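The Smallest Room and Its Long Memory

When Lorenz Prantl bought the narrow house on Hamton Street, the bathroom was the only room he did not want to change. It was 81 years old, it was cold, and the window did not close. But the people before him had stood in it every morning, and he felt that a room used so often must have learned something.

I came to visit him in June because I am writing about bathrooms in old houses, and because in our town, Brerkden, there are many of them. Most were not built as bathrooms at all. They were pantries, or the end of a corridor, or a small bedroom where a child slept. When the water pipes arrived, the families had to give up a room, and they gave up the worst one.

This explains a lot. It explains why so many of our bathrooms face north, why the door hits the tub, and why guests must walk through the kitchen in a robe. In the Drikell quarter I saw a bathroom with a step in the middle of the floor. The owner told me she has fallen over it five times, and that she would miss it if it was gone.

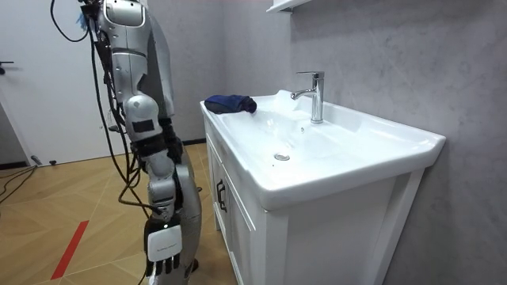

The washstand that moved in

Before the sink there was the washstand. It was a piece of furniture like a dresser or a chair, and it lived in the bedroom. On it stood a bowl and a pitcher, and somebody had to carry the water up and later carry it down again. My grandmother still had one. She kept letters in the drawer, and a comb she never used.

When the bowl became connected to the wall, it lost its furniture for a while. The sinks in the older houses of Brerkden hang from iron brackets, with the pipes open below them. Doctors of that time liked this, Prantl told me, because dirt had no place to hide. He has read a great deal on the subject and he speaks of it with pleasure, usually with his coffee getting cold beside him.

Then the cabinet came back. Families had more things to store, and an open pipe began to look poor. So the vanity, as it is called in America, is really the old washstand again, only that now it can not be moved to another room.
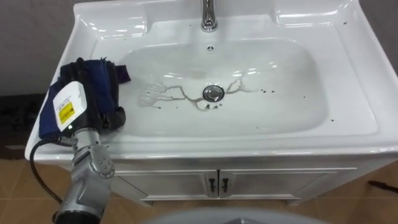 Prantl keeps a notebook about all this. He started it when he was still working at the Bautista hardware store, where customers brought him broken faucet handles wrapped in newspaper and asked for the same one. Often there was no same one. He wrote down the shape and the address, and after 11 years behind the counter he could tell from a handle which part of town the customer lived in.

He let me read some pages. They are less about faucets than I expected. One man wanted to repair his father's bathtub plug and stayed to talk until the store closed at 9 in the evening. A young couple bought a mirror, brought it back, and bought it again in the spring.

What I learned from the notebook is how little people agree about what a bathroom is for. For some it is a place to be quick. For others it is the only door in the house with a lock, and they go there to read, to cry, or to telephone. An architect would perhaps draw the same room for both of them - the same tub, the same towel rail, the same small window too high to look out of. 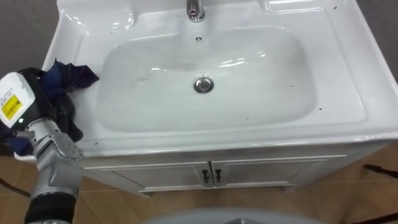

I asked Prantl if he will at least repair the window. He said he has thought about it every winter. The wood is swollen, and the man who knew how to fix such frames has moved to the coast. A new one would be warm and would close with one hand. But in the early morning, before the street is awake, he can hear through the gap the bakery truck and then the first bus, and by these two sounds he knows whether he must hurry.

We went up to look at it before I left. He pushed the window with his shoulder, it moved a little, and he put the folded newspaper back in its place.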